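JASATMONT, 21 August 2022

**Porance Trail opens end to end, with seven places to sleep along the way**

Walkers can now go the whole way from the old ferry landing at Jasatmont to the village of Porance on one marked path, and spend every night of the walk under a roof. The Porance Trail runs for 30 miles through river meadow, beech woods and high pasture. Seven guesthouses have signed up as official stops, and all of them are taking bookings as of this morning. 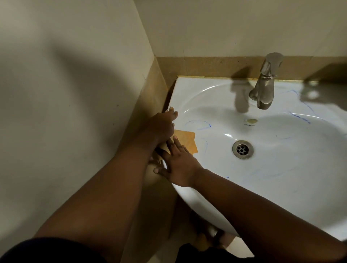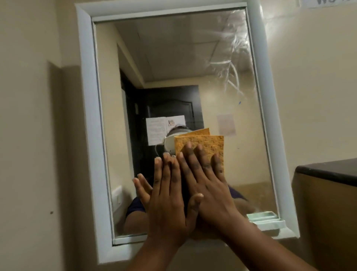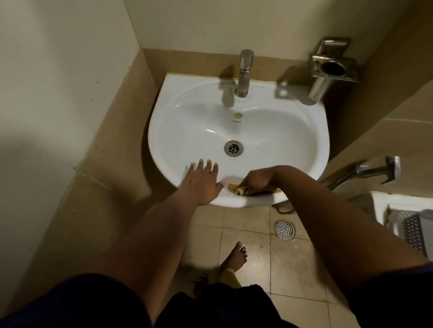 *Washroom at Thibodeau House, Jasatmont: the basin (first and third photos) and the mirror (second).*

The trail has been a long time in the making. Pieces of it are very old. The stretch along the river was the towpath, and the climb out of the valley follows the lane that farmers used to bring sheep down to the fall market. What was missing was the middle. Between Arnex and the top of the ridge there was no legal way through on foot, and walkers had to choose between the county road and turning back. Three landowners have now agreed to a permanent path across their ground, and the new section was finished at the end of last month, with a footbridge, two stiles and a very welcome bench.

"I've walked the bottom half more times than I could tell you, and I always stopped at the same gate and looked up the hill," said Maureen Inskip, who chairs the Porance Trail Association. "In July I went through it. I had my lunch up there in the wind and called everyone I know. The view goes all the way back to the river, and you can pick out the church at Arnex and the road you didn't have to walk on!"

**Three days, or as long as you like**

Most people will want three days. The first is the gentlest, flat along the river from Jasatmont with a short pull up to Arnex. The second takes in the beech woods and the new section, and it's the one to save your legs for. The last day is mostly downhill and comes into Porance past the mill pond, where the café has promised to keep its kitchen open until walkers are in.

Families and slower walkers have plenty of ways to break it up. Because the guesthouses are spread out unevenly, with a cluster near Arnex, it's easy to do a short day there and let everybody swim. The path from the landing to the first lock is level and surfaced, and suitable for wheelchairs and strollers. Beyond the lock it gets narrow and, after rain, muddy. Dogs are welcome on the full route but need to be on a leash in the high pasture, where there are cattle until October.

Markers are painted yellow on a dark green ground and are easy to spot, with one exception: at the fork above the quarry the marker is on the far side of a big ash tree. Take the left-hand path. A second post is going in there.

**Where you'll stay**

The stops range from a farmhouse with two guest rooms to Thibodeau House, the former boatmen's lodging beside the landing, which has the most beds on the route. It had been shut for years before Sylvie Després bought it and started on the roof. She has kept the long dining table and the hooks in the hallway where the boatmen hung their coats, and guests are encouraged to use both.

"People arrive the night before they set out and they're nervous and they have too many socks," said Després. "Then they sit down to supper next to somebody who's just walked the other way, and out come the maps. I love that part. I end up staying at the table far too late myself."

Supper is served at one sitting, and there is always a dish without meat. Breakfast starts early. Packed lunches can be ordered the evening before at every stop except the farmhouse, which is a short walk from the bakery in Arnex.

Bags can travel separately. Oduor Owino runs the luggage van, leaving each guesthouse after breakfast and reaching the next before mid-afternoon. He'll also carry a tired walker if there's a seat, and he knows where the blackberries are.

**A map worth keeping**

Every booking comes with a printed trail map drawn by Evdokia Xenos, who spent last summer walking the route with a sketchbook. It folds to fit a coat pocket and shows springs, shelters, good picnic spots and the places where a phone is likely to find a signal. The reverse has short notes on local history, including the flood that moved the Arnex bridge downstream and the long argument over who should pay to bring it back.

"I drew the trees I liked," said Xenos. "There's a pear tree by itself in a field on the second day. It isn't useful for finding your way at all, but I couldn't leave it out."

A first printing of 200 maps is also on sale at the landing kiosk in Jasatmont and the post office in Porance.

**Opening walk**

Everyone is invited to join the opening walk, which leaves from the ferry landing after coffee and goes as far as the first lock and back. The Arnex brass band will be playing at the lock, weather permitting, and there will be soup. No sign-up is needed. Anyone who wants to carry on to Arnex can do so with trail warden Wanda Whitlock, who will be pointing out kingfisher nests and the remains of the lime kilns as she goes. Bring proper shoes for that part, and something to drink.

Whitlock will lead a guided walk on every section of the trail this fall. The dates will be posted at the kiosk and in each of the guesthouses.

**Booking**

Rooms are booked directly with the guesthouses. A list with contact details, prices and the number of beds at each is available from the Porance Trail Association, either at the kiosk or by mail. The luggage van should be booked at the same time as the room. Weekends during the leaf season fill up early, and midweek walkers will have the ridge very nearly to themselves.

**Press contact**

Maureen Inskip, Porance Trail Association, The Ferry Landing, Jasatmont. Reporters who would like to walk a section before writing about it are very welcome, and can borrow boots in most sizes.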